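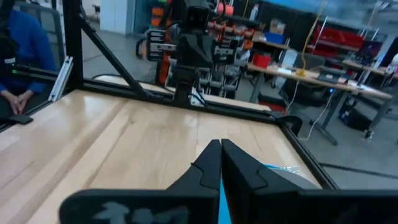 Sullotwood Shop Services / Bench and Fixture Group

Fitting a Wood Top Inside an Extrusion Frame

Applies to: Erix frame benches with black rails and a light wood top
Maintained by: Casimiro Cordero
Last reviewed: April

Scope

This page covers removing, squaring, refitting and refinishing the wood top on benches that have an aluminum extrusion border. It also covers the corner post and its diagonal strut, which have to be checked whenever the border rails are loosened. It does not cover leveling feet, casters or power strips.

The bench at the top of the page has the usual layout for this series: a black rail along the far side, one down each side, a curved corner bracket joining the far and right rails, and a tall post at the far-left corner with a strut running down toward the far rail. Left and right on this page are always given from the front of the bench.

Tools and materials

Hex keys to suit the rail screws, ball end and plain end
Torque wrench with hex bits
Steel rule and a tape long enough for the diagonal
Machinist's square
2 mm plastic shims
Sanding block and fine paper
Vacuum with a soft brush
Lint-free cloths
Nyaga clear hard oil
Varetti slot nuts, spare
Masking tape and pencil
Work lamp, 4000 K, on a low stand

Before you start

Clear the top completely. Small parts and hand tools go in a lidded tray, with anything that has points or tines laid flat. Do not slide equipment across the wood; the grain on these tops is pale and scratches across it are visible from the other side of the room.

Anything fastened to the rails or to the top must come off before the rails are loosened. If you are not the person responsible for that equipment, stop here and get a sign-off from them. Zeeshan Ansari keeps the sign-off sheet.

Mark the rails with masking tape: F for far, L for left, R for right, N for near if the bench has one. Put an arrow on each piece pointing toward the far-left corner. Mark the underside of the top the same way once it is out. Rails of equal length look interchangeable and will often go back in the wrong place, with the old screw marks a little off from the new ones.

Short offcuts of silver extrusion are kept with some benches as stops or spacers. Set them aside in the tray. They are not part of the border and must not be used to prop up a rail while it is being fastened.

Step 1. Check the frame as found

Measure both diagonals of the border, inside corner to inside corner, and write them down. Do this even if the frame is obviously out. The as-found figures tell you later whether the frame moved or was built that way.

Hold the square in the far-right corner against the curved bracket side. The bracket has a radius on its inner face, so the square will not seat in the corner itself. Take the reading on the straight length of each rail, with both legs of the square clear of the curve.

Check the post against the far rail and again against the left rail.

Step 2. Release the top

Work from underneath. The top is held by clips in the inner slot of each rail. The first clip on each rail is 142 mm from the corner; the rest follow at whatever spacing the installer used, so feel along the slot for all of them before you start lifting.

Loosen every clip by half a turn, then go around again and back them off fully. Removing one side completely while the other is tight will bow the top and can split the edge.

Leave the clips in the slots unless they are bent.

Step 3. Lift out

Two people. Lift the near edge first, bring it up until it clears, then draw the top toward you and out. Keep clear of the strut. The far-left corner of the top is the one that gets chipped, always by being swung around too early.

Stand the top on edge on folded cloth against a wall, long edge down. Do not lay it on the floor.

Step 4. Clean the slots

Vacuum the inner slots of all rails. Sawdust and cured oil collect there and stop the slot nuts from turning. Pick out hardened oil with a plastic scraper. A steel tool will go through the black finish and leave a bright line.

Replace any Varetti nut that does not turn freely by hand. Mixed makes of slot nut in the same rail are acceptable for the clips but not for the corner bracket or the strut.

Step 5. Square the border

Loosen the corner bracket and the lower strut fixing until the rails can be moved with a light push. Leave the upper strut fixing alone for now.

Push the longer diagonal in until both diagonals agree. Tighten in this order:

Corner bracket, far rail side
Corner bracket, right rail side
Left rail to post
Far rail to post
Lower strut fixing

Torque is 9 N·m for all of the above. Recheck the diagonals after the second fastener and again after the last. If they have drifted, loosen everything in the list and start over. Correcting a single joint at this stage puts a twist into the far rail and the top will rock.

Step 6. Check the post and strut

With the rails tight, put the square on the post again. If the post leans, loosen the upper strut fixing, bring the post upright by hand, and tighten to the same torque. The strut should drop into position without being forced. If you have to pull on it to start the screw, the lower fixing is in the wrong place along the rail. Go back and move it.

Sight down the length of the strut for bends. A bent strut gets replaced. They cannot be straightened well enough to be worth refitting.

Step 7. Refinish the top

Skip this step if the surface is sound.

Set the lamp low at one side of the top so the light runs across the surface. Ring marks, scratches and dull spots in the oil show up as breaks in the reflection. Circle them in pencil, lightly. Then move the lamp to the opposite side and look again. Defects that lie along the grain tend to appear from one side only.

Sand with the grain, using the block. Follow the long streaks in the wood and do not cut across them. Stop when the pencil is gone. Vacuum, wipe with a dry cloth, and vacuum the edges again.

Apply Nyaga oil with a folded cloth in a thin coat, working in strips the full length of the grain. Wipe off the surplus before it gets tacky. Coat the underside and all edges as well; a top finished on one face will cup. Follow the can for drying time and for the second coat.

Oily cloths go in the lidded steel bin, opened out flat and wetted first. This is a fire rule and is not optional.

Step 8. Refit

Bring the top in far edge first, in line with the arrows. Place a 2 mm shim between the wood and the rail near each end of every side. The gap allows the wood to move with the seasons. Tops that were fitted hard against the rails have lifted in the middle during humid months.

At the curved bracket, check that the corner of the top does not bear on the radius. If it does, ease the corner of the wood with the sanding block and oil the bare patch. Do not file the bracket.

Turn all clips into position by hand, then snug them from the middle of each rail outward. Clips should hold the top down and still let it creep. They are not torqued.

Pull the shims.

Step 9. Final checks

Diagonals equal, written next to the as-found figures
Post square to both rails
Top does not rock when pressed at each corner
Gap visible along all rails
No tape left on the frame
Slots clear

Common faults

Top rocks at one corner. Far rail is twisted. Repeat Step 5 from the beginning.

Creak when leaning on the near edge. A clip is touching the underside without gripping. Find it by pressing along the edge and tighten.

Rail screw spins without tightening. The slot nut has not turned across the slot. Back the screw off, push it in slightly, and turn again with a short sharp motion.

White haze in the finish. Oil was applied too thick or over dust. Let it cure, sand back, recoat.

Post goes out of square again within a few weeks. Check whether something heavy has been hung from it. If it has, the post needs a second strut on the other side. Ask Casimiro for the drawing before drilling or ordering anything.

Parts

Corner brackets, struts and black rail are stocked by length in the Erix rack. Varetti nuts are in the drawer below. Log what you take on the sheet inside the rack door and include the bench number.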